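2021-07-16

Coating adhesion, Zetard water-based clear on rigid molded parts. Continues the April sheet.

Status at start of day: 36 coupons cut, scuffed and wiped. Batch B only. Batch A is still in the oven room and will stay there until the humidity log is sorted out. The April numbers used the old wipe (Lurkico blue label) and should not be pooled with anything below.

Setup

- Scuff: gray pad, ten strokes each direction, fresh pad every six coupons.
- Wipe: new solvent blend, two passes, lint-free cloth, one direction only.
- Flash time before coat: 5 min. Went to 8 min on the last six coupons while the gun was being cleaned. Marked with a notch in the corner.
- Coat: one wet pass, one tack pass. Gun distance held with the spacer stick.
- Cure: 40 C, overnight, rack 2. Rack 1 has the bent rail and the coupons slide together at the back.

Crosshatch was done on the first half of the set this morning, tape pulled at 90 seconds. Edges of the cuts are clean on the white and yellow resin. The dark purple resin flakes at the intersections, always on the side nearer the gate mark. I cut a second grid on three of the purple coupons, away from the gate, and got no flaking on two. The third is doubtful; the blade was dull by then and the grid is ragged. Changed the blade and did not repeat it.

Possible causes, in the order I intend to check them:

1. Mold release left near the gate. Mollthorpe changed their release agent in spring and the data sheet we have is the older one. Request the new sheet.
2. Pigment load. Purple is the heaviest of the set.
3. Uneven scuff. The gate area stands slightly proud and the pad rides over it.

Water break test on uncoated purple coupons: film holds over most of the face and breaks near the gate within a few seconds. Consistent with item 1, does not rule out item 3. Needs a run with a scuffed and an unscuffed coupon side by side from the same shot.

Gloss readings are in the shared sheet, tab 4. The meter drifted during the second set. I recalibrated on the black tile and reread the last row only. Treat the row above it with caution. 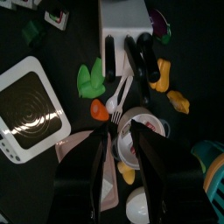
Toy knife block with black handles, eggplant and yellow bell pepper, dark tabletop.

Rub tester: counter stopped at 1,797 on a run set for 2,000. Belt had walked off the rear pulley. The coupon showed light haze and no breakthrough. I logged it as incomplete and left the result out of the average. Realigned the pulley, ran the arm dry with no load for ten minutes, and it tracked properly. The set screw on the pulley is worn and will let go again. Replacement is M4, short; the drawer has only long ones.

The felt on the rub head is the Yimyam medium grade. The test sheet calls for the firm grade, which is out of stock. Medium is softer and probably flatters the result. Any rub figure from this week gets an "M" after it until the firm felt arrives.

Viscosity of the open can was high at the start of the afternoon. Thinned with 2 percent water by weight, stirred by hand, left to stand, strained. Second reading was inside the window. The skin on the can wall was thicker than it should be for a can opened this week. Lid gasket looks flattened. Moved the remainder to a smaller can and labeled it.

To do next

- New release agent sheet from Mollthorpe.
- Side-by-side water break, scuffed and unscuffed.
- Repeat crosshatch on the third purple coupon, new blade.
- Remaining half of the set: tape pull at 90 seconds, same roll. The roll is nearly finished, so check the lot number before opening another.
- Straighten the rail on rack 1 or take the rack out of use.
- M4 set screws, short, two packs.

Oven off at the wall. Notched coupons are in the tray with the red lid; do not mix them with the rest.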